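Student Project Report: Our Visit to the Driltham Open Day

Intro to Automation, visit report
Jan 5, 2020

Why I picked this one

For the project we had to go see some kind of automation in person and write up what we learned from it. Most of my class went for the bottling plant because it's close and they give you free soda. I wanted to see robots that have to deal with regular household stuff, so I signed up for the open day at Driltham, which is a small lab that works on arms for kitchens and care homes. I had wanted to go since September, when a flyer for it was pinned up outside our classroom (I took the flyer home, sorry to anyone else who wanted it).

I'll say up front that I'm not a programmer. I can wire a motor and I passed the first half of the controls class, and that's where I'm coming from. If I get a term wrong in here, please be nice about it in the comments!

Getting there and the first hour

It took me 2 buses and a walk along a road with no sidewalk. They gave us name stickers and split us into groups, and my group had 26 people in it, which was too many for the little demo room. I ended up at the back for the welcome talk and missed most of the slides. The part I did catch was about their main project, called Drarkason. The idea is to teach an arm to open and close things: drawers, cabinet doors, lids. The presenter said people think picking things up is the hard part, but opening a drawer you've never opened before is harder in some ways, as the drawer only wants to move in one direction and it fights you if you pull it wrong.

I wrote that down and underlined it. I've got a drawer at home that does exactly this, and I'm a human with two hands.

The simulator station

After the talk we could wander around, and I went straight to the simulator table and basically stayed there. They use a program called Camix to build kitchens on the computer and let the arm practice in them before it gets anywhere near the real thing. On the screen you get a view from right by the gripper, so you're looking out past the fingers at whatever it's about to work on. It took me a minute to get used to. You feel a bit like you're riding on the wrist.

The kitchen we looked at had a big gray front with white lines across it and rows of curved handles in two columns, and the gripper was in the corner of the view, all black, with little screws and holes in the links. I was surprised by how much detail went into the gripper compared to the furniture. I asked about it, and the answer was that the gripper model comes from the same files they use to make the parts, while the furniture gets put together quickly so they can have lots of different kitchens. Makes sense!

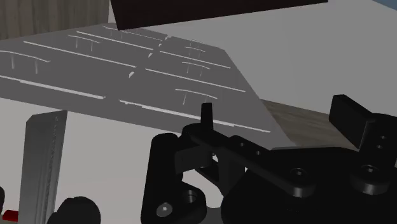 What I learned about handles

This turned into my favorite part of the whole day, and I didn't expect to write a whole section about handles, but here we go.

A curved handle with a support at each end gives the gripper a gap to get a finger into. Easy for us, we don't even look. For the arm there are a bunch of things to decide first. Which handle is the right one? When there are several in a row and they all look the same, the far ones show up tiny and squashed on the screen and the near ones look huge, so size doesn't tell it much. Then it has to line up the fingers so one goes behind the handle and one stays in front. If the angle is off, a finger bumps into one of the supports or the drawer front and the try counts as a fail.

They keep a log of every try. For the kitchen task they showed us a table on a second screen with 2113 tries in it, and 691 of those had been marked as good ones. I thought that sounded kind of low. The person running the table said the early ones are nearly all bad and they keep them in on purpose, so you can see what changed. I asked if a good one means the drawer opened all the way, and I was told it has to open past a set point and the gripper has to still be holding on at the end. I should have asked what the set point was. I forgot, and it's bugging me now.

Trying it myself

You could have a turn driving the arm in the simulator with a game controller. There was a line for it, but a short one, as a lot of my group had gone off to find the snacks.

I was terrible at it. The left stick moves the gripper forward and back and the right stick tilts it, and I kept mixing them up and running into the counter. The kid before me got a drawer open on the first go and I was pretty jealous. I got a finger behind a handle once and then lifted when I meant to pull. My main takeaway is that the hard bit is knowing how far away things are. On a flat screen the handle looks like it's right there and you close the fingers on nothing. I asked if the arm has the same trouble and got told yes, kind of, and that on the real one they use a depth sensor to help out.

The real arm

The last demo was the real arm, and for that one we stood behind a yellow line. It was set up at a test cabinet in the next room, with a controller box they call the Afridi (I never found out why). It was way slower than I expected. It would go up to the handle, stop, shift a tiny bit, stop again, and then pull. It got the top drawer open on the second try and everybody clapped, me included. Then it went for the lower one and let go halfway, and they reset it and we ran out of time.

Things I'd do differently

Get there earlier and stand at the front. Bring a list of questions, as I thought of all my good ones on the bus home. I'd also take notes on the controller layout, because I want to try a super simple version of this for my final project: one hobby arm, one drawer, one handle, everything bolted down so it can't move around on me. My plan is to start with a handle made out of bent coat hanger and see if I can hook it with a single finger before I worry about gripping.

If the final project gets approved I'll post the parts list on this same page.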